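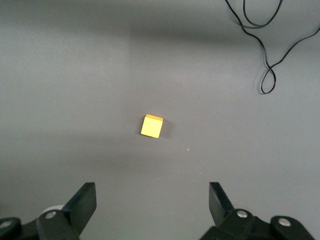 3.2 Listing text and asking price

We coded every listing by hand first, then ran the counts. The sample is 474 listings, all detached houses or townhomes, all in the two coastal suburbs we call Esason and Brudine here (names changed, the agents asked). Condos left out. Too few, and the strata fees muddy the asking price.

Each listing was read by two coders. Where they disagreed a third read it. Most of the disagreement was over "close to beach", which some agents use for a five minute walk and others for a drive with two sets of lights. We ended up splitting it into walkable and not walkable, using the street address and not the wording. Bako and Omoregie did the first pass, Balogun settled the ties.

Words in the listing fell into 7 groups: water, shops, schools, transport, condition of the house, size of the lot, and what we call mood words (dream, lifestyle, retreat, resort feel). Mood words were the most common by a long way in Esason. Less so in Brudine, where the older agents write short. A typical Brudine listing is bedrooms, baths, new roof, call after five.

Figure 3. Small yellow block on a gray tabletop.

Asking price was taken from the first day the listing went up. Later cuts were noted but are not used in this section, see 3.4. Floor area came from the listing where given and from the council rates record where not. Some sheds and enclosed verandahs are probaly in there as floor area. We could not fix that from the records and left it.

Results are plain enough. Once floor area, lot size and distance to the water are in, the mood words do very little. Listings heavy on them ask a bit more, but the gap mostly goes when the agency is added, so it looks like a house style thing. Certain agencies write that way and also handle the dearer streets. Condition words behave differently. "Renovated kitchen" holds up in both suburbs. "Well maintained" does not, and in Brudine it leans the wrong way, possibly a polite word for dated. Two agents we spoke to said as much.

Shops were a surprise. Any mention of the shopping centre went with a lower asking price in Esason. Our guess is that homes on the water side don't bother mentioning it, the view does the work, and the ones further back need something to say. Traffic on the centre's side roads could also be part of it. We have no traffic counts for those streets so can't seperate the two.

Schools mattered only within 300 metres of the gate, and there the effect was small and a bit noisy. Buyers with kids seem to check the catchment map on their own, whatever the listing says.

One caution on all of the above. These are asking prices. Neither suburb's agents would release sale prices at the street level, and the public record lags. A seller can ask for the resort feel and not get it. Dauda and Dauda (in prep.) are matching part of the same sample to settled sales, and their early tables have the colour of the mood word result about the same, but the condition words weaker. We will update when theirs is out.

Open houses, signboards and print ads were not coded. They come up in section 4 with the agent interviews.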